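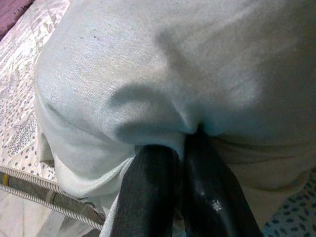
Dayana Arboleda

Short one this month, I'm writing between two deadlines and the coffee is gone.

Question in the mailbag again, from Boris Petek this time: can a machine make my bed yet? Or at least deal with the laundry. Boris has asked some version of this every October for years and I keep saying soon. So, an update.

Picking cloth up – mostly fine now. Two fingers, a pinch, a bunch of pale gray fabric gathered up between them. Grippers could do this years ago with a towel on a bare table. On a bed it gets harder. Prints next to plain stuff, shadows in every fold, gray on gray. Where does one piece end and the next begin? People just know. Or they tug and find out.

The trouble is what comes after the pinch. You've got a fistful of material and no idea which part of it. Middle? Near a hem? If it's the middle, folding is hopeless untill you let go and find a corner. Most systems I've read up on spend the bulk of their time on exactly that, hunting corners. Lift, look, drop, lift again. Painful to watch. I once timed a demo from Morix, a single flat sheet, 22 minutes, and the end result was what my mother would call a start.

Moschos is going at it from the other side. They skip the neat fold and go for "good enough to put in a drawer". I like that a lot more. Their write-up went round on 5th March and lists 3088 grasp attempts on bedding and clothes, with the failures left in, which I wish everybody did. Worst item by far: fitted sheets. Of course. Elastic corners beat me too.

Shop floor is a different story. Mevetetti has been feeding flat linens into a press line by machine for a while, and it works becuase everything is the same size and arrives the same way up. Give that line one sock and it stops. A bedroom is all socks, so to speak.

So, Boris. Grabbing, yes. Moving a heap from bed to basket, yes, if you're patient and don't mind a pillowcase left behind. Straightening a cover so it looks slept-in by a tidy person – maybe, on a good day, with someone standing by. Folding a mixed load while you're out at work, no. I wouldn't pay for it. Ask me again in October.

Other stuff, quick. Gristilness have moved their open evening, new date when I get it. Still looking for someone who'll lend me a really awful duvet cover, the kind with buttons, for a test I want to write up. Reply to this email, I do read them, just slowly.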